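Hellellow Kitchenware – Support
Ticket 44179
Subject: Film inside Florkent steel mixing bowl won't come off
Status: Resolved
Opened by: Estrella Xolalpa
Assigned to: Tanner Gill

Estrella Xolalpa, 9:12 am
Hi, I bought the Florkent stainless mixing bowl from your Plukcombe store in August. The inside has gone dull. It was bright when I got it. Anything milky or starchy I mix in it leaves a film, and even when I've washed it the metal looks smudged. The outside is still fine.

I've tried dish soap and hot water, a soft sponge, and leaving it to soak overnight. The soak helped a bit, then it was dull again once it dried. Is this a fault with the finish, and is it still safe to use for food?

Tanner Gill, 10:05 am
Hi Estrella, thanks for getting in touch. A few things would help me narrow it down:
– Do you wash it by hand or in the dishwasher?
– What do you mostly mix in it, and what do you stir with?
– Does the dull area feel rough, or smooth like the rest?
– Do you have any other steel bowls doing the same thing?
If you can attach a photo or two with the bowl in it, please do.

Estrella Xolalpa, 1:40 pm
Mostly dishwasher, by hand on weekends. Yogourt marinades, batter, sometimes rice flour and water. I stir with a fork more than I should. It feels smooth, maybe slightly chalky in the bottom. I do have a smaller steel bowl but it only gets used for chopped food, so I can't say whether it's a fair comparison.

The bowl I mean is the larger steel one at the front, to the right of the lavender one. The lavender plastic ones go through the same wash and I have no trouble with them. The slicer and the cutting board are on the left.

Attachments:
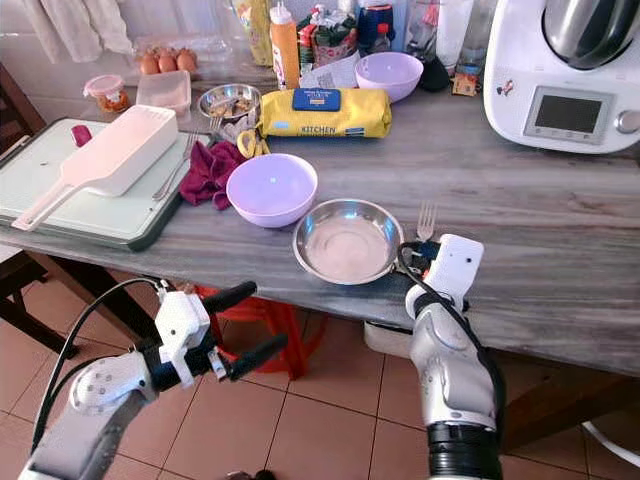
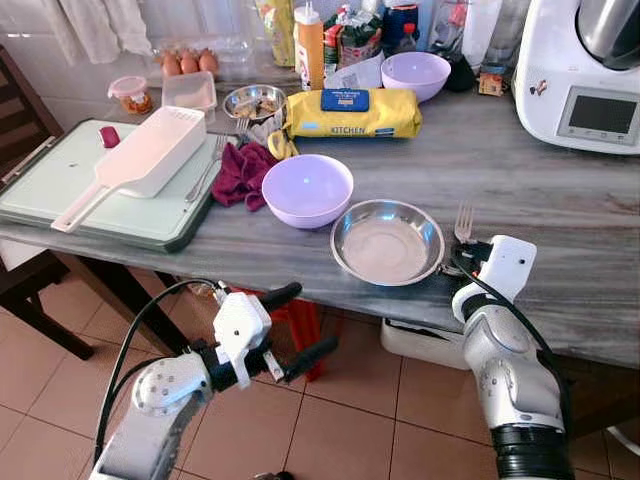
I should add that our water is hard. The kettle needs descaling every month or so. I don't know if that matters. I also have the receipt if this turns into a return.

Tanner Gill, 2:26 pm
Hard water does matter. Smooth or slightly chalky to the touch usually means a deposit on top of the steel, and starch or milk protein makes it hold on. If the steel itself was damaged I would expect you to feel pitting or see brown spots that stay put.

Please try this before we look at a replacement:
1. Wash the bowl by hand and dry it.
2. Pour in one part white vinegar to two parts warm water, enough to cover the dull area. Leave it for 44 minutes. The care card says 30 to 60, so it doesn't have to be exact.
3. Tip it out and rub the inside with a paste of baking soda and water, using a soft cloth. No steel wool.
4. Rinse well and dry straight away with a towel. Don't leave it on the rack.

Don't use bleach on it at any point, and please don't mix bleach with the vinegar. Switch to a silicone or wooden spoon if you have one. Fork scratches won't make it unsafe but they give the film more to grip.

Estrella Xolalpa, 6:51 pm
Did all four steps. Big improvement on the sides, nearly back to how it was. There is still a grey patch in the bottom, maybe the size of a jar lid. No pitting that I can feel.

Tanner Gill, 8:30 am
Good to hear. I've asked Darcy Lévesque on the product side about the patch.

Internal note – Darcy Lévesque, 9:18 am
Sounds like scale plus fine scratching. Have her repeat the vinegar step once, then skip the dishwasher for 5 washes. If the patch is the same after that, replace it under warranty. No need to have the old one sent back.

Tanner Gill, 9:31 am
Estrella, Darcy suggests one more round of vinegar, then hand washing only for the next 5 washes. It's fine to use for food in the meantime. If the patch hasn't changed by then, reply here and I'll send a new bowl. Please keep the receipt until then.

Estrella Xolalpa, 4:15 pm
Five washes done. The patch is faint now and I can live with it. Using a silicone spoon and drying it right away. You can close this.

Tanner Gill, 4:22 pm
Thanks for the update. Closing the ticket as resolved. Replying to this thread within 8 weeks will reopen it.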